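Robot Safety Test Technician – Fixed Term, 18 Months

Drurkeo is hiring a test technician to join the team looking into a fault in our wheeled delivery robots. The job is based at our Faltunden office, with one day a week from home if you want it.

In January one of our robots stopped, backed up and turned off the sidewalk into the road while passing a glass storefront at night. It was moving at walking speed and was not hit. We pulled the fleet off night routes the same day, and it is still off them.

The logs show that the robot treated its own reflection as another robot coming toward it. It tried to make room and went the wrong way. We have since rebuilt the route in our simulator, Murín, and run it 400 times after dark. The fault came back in 377 of those runs. We have a patch, but it does not hold at every angle to the glass, and we will not go back to night work until it does.

Most of your week would be spent in Murín, setting up building fronts, changing the light and the approach angle, and checking what the robot reports against what is there.

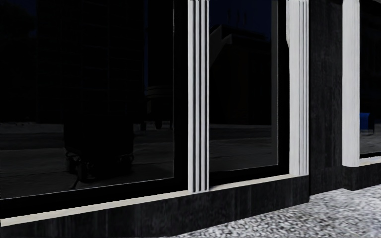

Ondrej asked at our last open call whether simulated glass is close enough to real glass to prove anything. It is a fair question, and part of the job is answering it. You would repeat a share of the runs on our test yard with a real robot and real windows, and write up where the two disagree.

You should have:
Experience testing mobile robots, vehicles or other moving machines
Enough Python to write and fix your own test scripts
Clear written English – your reports go to the city as well as to our engineers
Willingness to work until 11 p.m. on yard nights, usually one night a week

Experience with depth cameras or lidar is useful but not required. We will train you on Murín.

Yard work is done in pairs. Either person can press the stop button at any time and does not have to justify it afterward.

To apply, send a resume and one page on a fault you helped track down, including anything you got wrong along the way. Quote reference 1757. We do not need a cover letter.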